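Lokuvlow Frames - Frequently Asked Questions

Answers by Azucena Mendoza, updated 22/06/2026

Do the frames come already assembled?

The four sides are glued and joined in our workshop, so you do not need to build the frame itself. You only need to open the back, put your picture inside and close it again.

Which sizes can I order?

The small frame and the large frame are always in stock. Other sizes we make on request, and for these please write to us first with the measures of your picture, not of the old frame. Many customers send us the outside measure and then the picture does not fit.

What is the wood treated with?

Only with a clear wax. The color becomes a little darker with the years, especially near a window. If you want to paint the frame, please rub the wax off with fine sandpaper before.

How do I open the back?

Put the frame face down on a soft towel. The back is held by small metal tabs. Lift each tab slowly with the tip of a flat screwdriver, only until it stands up. If you bend a tab many times, it will break - we send new ones for free, just tell us your order number.

Can I use any screwdriver?

A short one is easier, your hand stays close to the work and it slips less. Please do not use a kitchen knife.

How should I take the frame apart for cleaning?

Take out the backing and the glass together, and lay them flat beside the frame. Work on a table with enough space for everything. Clean the glass with a dry cloth, or with a little water on the cloth, never directly on the glass. The wood needs only a dry brush in the corners.

An empty frame of light wood, with a short green-handled screwdriver next to its corner: 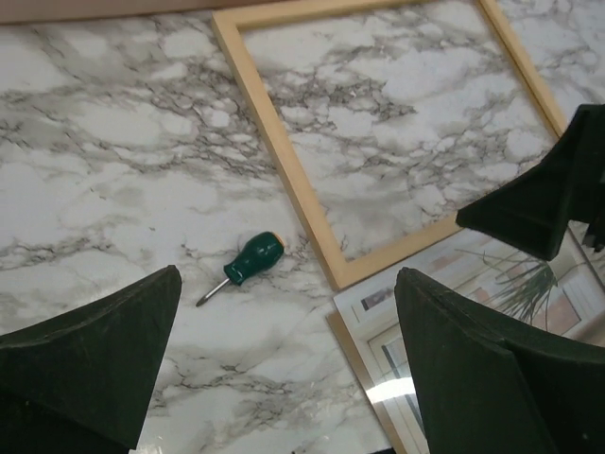
My glass arrived broken. What now?

We are sorry! Please keep the package and write to Nithin Reddy within 2 weeks. He will send a new glass, and you do not have to return the broken one.

Can I hang the frame both ways?

Yes, there is a hanger on two sides of the back. For the large frame we recommend two nails, so it does not turn when a door closes.

Do you repair old frames?

Only our own ones, and not in October, when the workshop is closed.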